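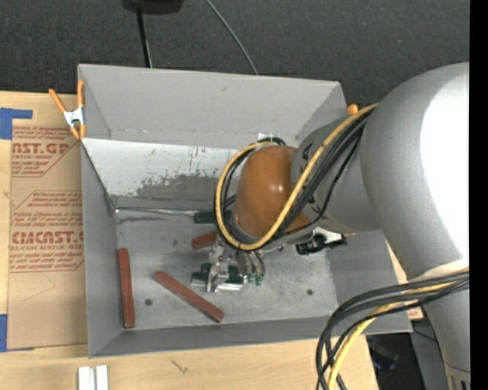
Storage & Organizing > Bins, Totes and Trays

Scuffed gray bin on a wood tabletop: how to clean the floor of it and keep the top from getting marked

Posted by dallow_bench, 2026-02-19

I have a large open gray bin, rectangular, sloping sides, low wall at the front and a tall one at the back. It stays on a light wooden table. The flat floor of the bin has scuffed to the point where it looks slightly metallic. The usual contents are a few reddish-brown bars, three at the moment, which get picked out and put back all day.

Two things I want to know.

First, can the scuffing be removed, or is the surface worn and that's the end of it? Dish soap and a nylon brush made no difference.

Second, what should go between the bin and the table? The bin shifts when something catches the front wall. I would prefer not to screw anything into the tabletop. The floor of the room is dark carpet, so grit gets tracked around and I assume some of it ends up under the bin.

Jhair Echeverri

Find out first whether the marks are deposit or wear. Wipe a small area with isopropyl alcohol on a white cloth. If the cloth picks up gray or brown and the area changes shade, you have material rubbed off the bars and it will clean up with alcohol and a melamine sponge. Test in a corner. If the cloth stays clean and a fingernail catches in the lines, the surface is scratched. You can even out the appearance with 300 grit used wet, all strokes in one direction, but you will not get the original finish back and the sanded area will mark again faster than before.

For most uses I would leave it alone and put in a liner. Cut a 2 mm rubber sheet to the size of the flat floor only. Do not run it up the slopes, it will lift at the corners. Measure at the floor, not at the rim. With sloping sides the two are different, and this is the usual mistake.

Under the bin: the same sheet, cut slightly smaller than the base so it doesn't show. Lift the bin once a week and wipe both faces of the sheet and the table. Trapped grit is what scratches wood.

Check the rubber on a hidden part of the table for a few weeks first. Some black rubber stains a clear finish. Cork is safer but grips less.

wekomora_n

just flip the bin over and see if the bottom is rough, mine had a molding ridge that was doing all the damage to the table. took it off with a file. never bothered with the inside

huaman_storage

Agree on the liner. I used shelf liner, the open mesh type, and would not do it again. Small debris goes through the holes and stays there, and the mesh bunches when you slide anything heavy across it. Solid sheet is better. Double-sided tape at the back corners only, so you can peel the front up and clean beneath.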